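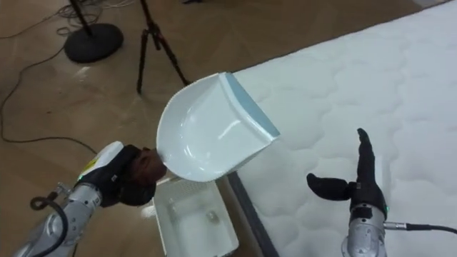
Fine dust line left on sealed floor after sweeping

2 min read

Karim Mahasneh
May 21, 2018

Ground floor, sealed concrete, two bedrooms and a hall. Each time I sweep, a thin line of gray dust stays on the floor where the front of the pan was. I pull the pan back, sweep again, and get a shorter line. After four or five passes I give up and use a damp cloth. The pan has a rubber lip and the broom is a Mustside with soft split-end bristles. Is the lip worn, is the floor uneven, or is my technique wrong?

Ľubica Havlíček

Check the lip first. Put the pan on a flat countertop in its working position and try to slide a sheet of printer paper under the edge. If it goes in at the middle but not at the corners, the lip has taken a set, usually from the pan being stored standing on it. Hang it by the handle from now on. A rubber lip that has only bent slightly will often recover in hot tap water – 20 minutes, then let it cool flat under a light weight. If the rubber is nicked, replace the pan.

Second, the angle. Most people hold the handle too high, which tips the lip under itself. Lower the handle until the full width of the rubber touches the floor.

The last of the dust is too fine for a broom in any case. Soft bristles push it along and drop it at the first change in height. A slightly damp paper towel takes the final line in one pass, so I would stop at two passes with the broom.

Wellington Teixeira

Buy a vacuum. I have had a Gornero for 7 years and no dust line.

Tala Khoury

Agree on the lip test. One addition: sealed concrete sheds when the sealer gets thin. We had the same gray line in the hall and it came back within a day of mopping. Wipe a clean area with a dark cloth. If the cloth picks up pale powder, the floor is the source and no pan will fix it. We recoated in August with two thin coats, left it 28 hours before moving furniture back, and the powder stopped. The corner behind the door was missed and still sheds.

Contact | © Flillside Home Help | Back to top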